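Ticket: Kitchen arm budget, second attempt
Opened by: Kalliopi Dumitrescu
Queue: Equipment planning, Prirnbridge
Status: Waiting on vendor (a lifestyle by now)

Monday. Flerico quoted one arm and one gripper. The gripper is a separate line, naturally, like wheels on a car.
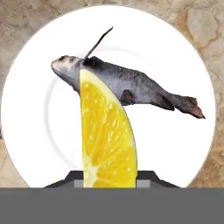
Kurian wants a simulation license for every seat. We asked for five. They priced eight, which I choose to read as optimism.

Update: the door tasks need reach, so the mount height goes into the spec before we sign anything.

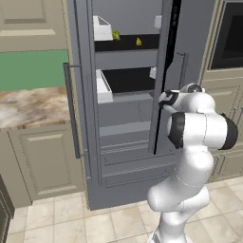
Can we buy the arm now and settle the mount later?
Only if we enjoy paying for delivery twice. Flerico ships them together or charges for each.

Update: Uranetti came back with a rival quote. It runs 97 pages and the price is on page 8.
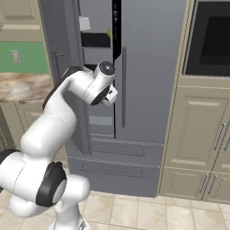

I have asked them for a shorter one — a single page, with the service plan on it. Finance won't approve a figure they have to hunt for.

Still open before the April order:

1. Get the mount height in writing from both vendors.

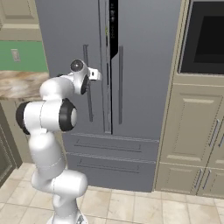
2. Cut the Kurian seats back to five.

3. Reassign this ticket to anyone else.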